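Talheres coloridos e a mesa de todos os dias

Retomo, neste espaço, o registo das alterações feitas na cozinha desde fevereiro. Depois da arrumação dos armários altos, chegou a vez da louça de uso diário, matéria que vinha sendo adiada por falta de critério quanto ao que conservar.

O faqueiro antigo, em aço liso, foi transferido para a gaveta inferior e fica reservado às refeições com convidados. Para o dia a dia adotaram-se talheres de cabo colorido, encomendados à Zarnel em duas remessas. O garfo tem cabo cor-de-rosa, grosso e brilhante; a colher, cabo comprido em lavanda claro. Admito que a combinação suscitou reservas iniciais cá em casa, superadas ao fim de poucos almoços.

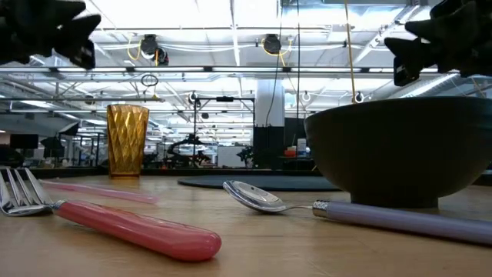

Quanto aos copos, a opção recaiu sobre o plástico âmbar com relevo em losangos, semelhante ao que se usava em casa dos meus avós. O vidro fica para os jantares. As taças fundas, em cinzento-carvão mate, provêm da Cheng e substituem as tigelas brancas, quase todas lascadas no bordo. Servem para a sopa, para a salada e, ao domicílio dos mais gulosos, para o arroz-doce.

Mantém-se a regra de não utilizar toalha durante a semana. A madeira clara do tampo suporta bem o uso, desde que se recorra a uma base redonda escura para as travessas e se passe um pano húmido no final da refeição. O óleo de manutenção aplica-se duas vezes por ano. O produto da Gamance, que usei anteriormente, deixava um cheiro persistente e não voltará a ser adquirido.

Fica por resolver a questão do divisor da gaveta. O modelo da Vumstead, com a referência 766, tem compartimentos demasiado curtos para os cabos das colheres, que acabam por ficar atravessados. Aceitam-se sugestões na caixa de comentários, de preferência com a indicação das medidas interiores.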